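PROLECK OPENS WARDROBE ROOM IN ALTON FOR PEOPLE WHO OWN A CHAIR COVERED IN CLOTHES

ALTON — Proleck, maker of plain storage for small homes, will open its Wardrobe Room on Mellen Street this Saturday at 10 a.m. Visitors can hang up clothes and sort a basket of bottles, chores most of them have been avoiding at home for free.
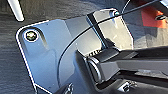
PRODUCT NEWS

The room is built around the Sang, a tall white two-door cabinet priced at $800. It holds coats, shirts and the bottles that every household buys twice. Inside are a shelf and floor space for baskets. It does not fold anything for you — we asked.

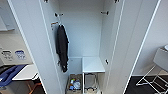
The cabinet with both doors open, black garment on the left.

Sessions run 30 minutes and cover hangers, hooks and the difficult question of what belongs in a basket. The first 200 visitors get a set of white hangers. Shirts are not included, and guests are asked to bring their own.

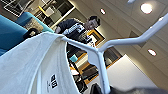 VISITING THE WARDROBE ROOM

Proleck Wardrobe Room, 1410 Mellen Street, Alton. Entry is free. Street parking only. Cabinets ordered at the room ship flat, with instructions and one spare hinge.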